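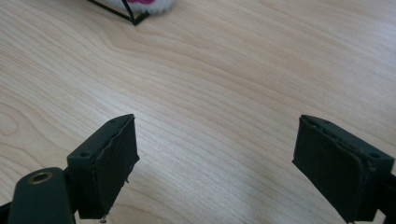

Somkiat Suksawat and Rutilio Sandoval
Sunday, December 8, 2019

4. Star Ratings and the Text of Film Reviews

4.1 Material

The reviews come from two outlets that cover popular cinema for a general audience, the Wostham weekly and the Villalobos film pages. Both print an overall score out of five, and both ask the reviewer to score the acting, the writing and the music separately. We collected 944 reviews, leaving out re-releases, festival capsules and anything shorter than a full column. Documentaries were kept if they had a theatrical run.

Each review was read by one of the authors and given a tone score on the same five-point scale, with the printed ratings removed first. A second reading was done for every review in which the first reader had noted doubt. Disagreements of more than one point were settled by discussion. The readers knew the titles of the films, and in many cases had seen them, so the tone scores can't be treated as fully blind.

4.2 Overall scores

Figure 3 plots the tone score against the printed overall score. The two agree fairly well at the bottom of the scale. A film given one star is almost always described in harsh terms, and the review tends to be short. Agreement is weakest at three stars. Some 30 percent of the three-star reviews were read as clearly negative, and a smaller share as clearly positive. Several of them contain no praise at all apart from a line on the lead actor.

Figure 3. Tone score by printed overall score, both outlets combined. Bars show the middle half of the tone scores at each rating.

The pattern differs between the outlets. At Wostham the three-star rating is used mostly for comedies and action films with a well-known star. At Villalobos it is spread across genres, and the reviews are longer and more mixed in tone. We return to this in Section 5.

4.3 Component scores

In the Wostham reviews the overall score follows the acting score more closely than the writing score. Music has little effect except in films with 7 or more songs, where a low music score usually comes with a low overall score. The Villalobos reviewers give the writing more weight. One of them, who covered most of the thrillers, never gave an overall score above the score for the script.

Sequels were examined separately. Reviews of the Plundine series refer to the first film in nearly every paragraph, and the tone score drops with each new entry while the printed rating stays where it was. The same holds for Urnex and its sequel, although with only 2 films little can be made of it.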